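Folding a T-shirt for a small drawer

Last updated October 7, 2026 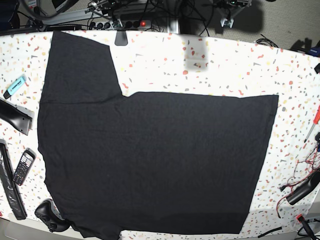

Black tee on the table, partway folded.

Works for any short sleeve tee. Do it on a table, not the bed - the bed is too soft and you'll get lumps.

1. Lay it flat. Smooth it out with your hands, collar to hem.
2. Fold one side in to the middle, sleeve back on itself.
3. Same on teh other side.
4. Hem up to the collar, then in half again.

Stand them up in the drawer, fold side on top. I fit 35 in mine. Heavy ones go in back

- Ayane Nagano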